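Subject: Re: [biltau-users] Plain walls coming out muddy — light settings?

Replying to the list and not just to you, as two other people asked me the same thing off-list. Quick one, I have a deadline this afternoon. Sorry for the fragments.

> On 11th February a list member wrote:
>
> Hi all. I have a small render of an interior, one big wall, nothing on it.
> In Prirutton the wall looks fine in the preview and then goes muddy and
> brownish in the final. I have raised the samples from 50 to 2,000 and all
> it does is take longer. Same wall in the old version was a clean warm
> grey. Is this the new tone curve? Is it my monitor? I print these for
> clients and they hold paint chips up to them, so it matters.
>
> Second question, dark objects in the foreground. Everything under a
> certain level just goes to black at the bottom of the picture. I'd like
> to keep a little shape in there. Lifting the exposure ruins the wall.
>
> Using the Tustance plugin for export if that makes any diference.

OK so, in order.

**Samples.** Put them back down. Samples fix noise, and your wall isn't noisy, it's the wrong color. For a flat wall with soft light I never go over 75 and I print at poster size. You're burning hours for nothing.

**Tone curve.** Yes, it's mostly this. The default changed in the last release and it's one line in the release notes, easy to miss. Old default left the middle greys alone. New one pushes them down and warms them a touch. Go to output, curve, pick "legacy" and render a small strip of the wall only. If the strip matches your old file you're done, stop reading.

**If it doesn't match** then look at the bounce color. A plain wall picks up whatever the floor is doing. Orange wood floor = brown wall. In real rooms too, go look at a white hallway with a red rug in it. People paint the wall chip on their screen and forget the chip was made under a store light with nothing near it. Turn the floor to neutral grey for one test. If the wall jumps back, it's the floor, and you have to decide if you want true or pretty. Clients with chips want true. I keep two files.

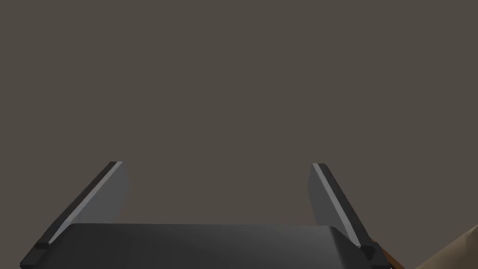 *dark grey. top face a bit lighter, front face nearly black at the bottom*

What I look at in there is the step between the top face and the front face. Soft light from overhead, so the top gets a little and the front gets next to none. You don't need the front to be readable. You need the top to be a different grey from the front and the eye does the rest. If both go to the same black you've lost the edge and no amount of exposure brings it back without wrecking everything else, as you found out.

So for your second question — don't touch exposure. Three things I'd try, cheapest first:

1. Raise the base color of the dark material. People set "black" to actual zero. Nothing in a house is zero. My charcoal sits way above where you'd guess.
2. Make it matte. Shiny dark stuff reflects the dark part of the room and looks like a hole.
3. Small fill light, low power, big size, no shadow. Put it behind the camera. If you can tell it's on, it's too strong.

Most of the time 1 is enough. I know someone on here swears by lifting shadows afterward in the editor, and fine, but it makes the wall chalky and then you're masking, and then it's midnight.

Also the banding thing, somebody will bring it up. If your dark areas show stripes when they fade off, that's the export being 8 bit. Tustance exports 8 bit unless you tell it otherwise. The checkbox is under "advanced" and it resets every time you update the plugin. Every time. I reported it, got a nice reply, still resets.

Now the wall.

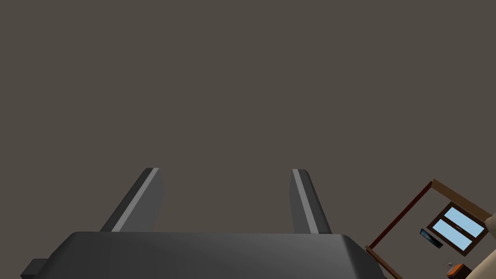
*muted taupe, even light, no gradient*

That tone is what I'd call warm grey and not muddy. It's a hair warmer than neutral. Put the dropper on yours and see how far apart red and blue are. If the gap is small you're ok and it really is your monitor, or the room you're sitting in. If it's wide it's the curve or the floor, see above.

Even light is also a choice btw. It's good for checking color because every spot gives the same reading. For a client picture it can look dead, and they'll say "it looks like cardboard" and not be able to tell you why. Then you add a slight falloff from one side and they're happy. But do that LAST. Get the color right flat, then light it. Other way round you'll be chasing your own gradient with the dropper and getting a different number each time.

**Printing.** Totally separate problem and I'd want a new thread for it. Short version: print a strip, not a page. Matte paper. Let it sit overnight before you hold a chip to it, some inks shift while they dry. Look at it by a window and then under the client's kind of bulb. Warm greys are the worst for this, they go pink under cheap LEDs and there's nothing in Prirutton that'll save you.

Paper from the Paul shop is what I've been using. The heavy one, not the one they put on sale, that one is yellowish and drags every grey with it. If you can only get the yellowish one then cool the file slightly befor you send it.

Things I don't know: whether the curve setting sticks when you open an old Biltau file in the new version. I think it takes the new default without asking. Could somebody with an untouched old file try it and post? Mine are all resaved by now.

And please when you post back include the version and which curve, we had 79 messages on the last color thread and half of that was people on different versions arguing about the same wall.

Have to run. Will check the list again tonight, send the strip if legacy doesn't do it.

--
biltau-users mailing list
To leave, send a blank message with "unsubscribe" as the subject
Plain text preferred, please trim your quotes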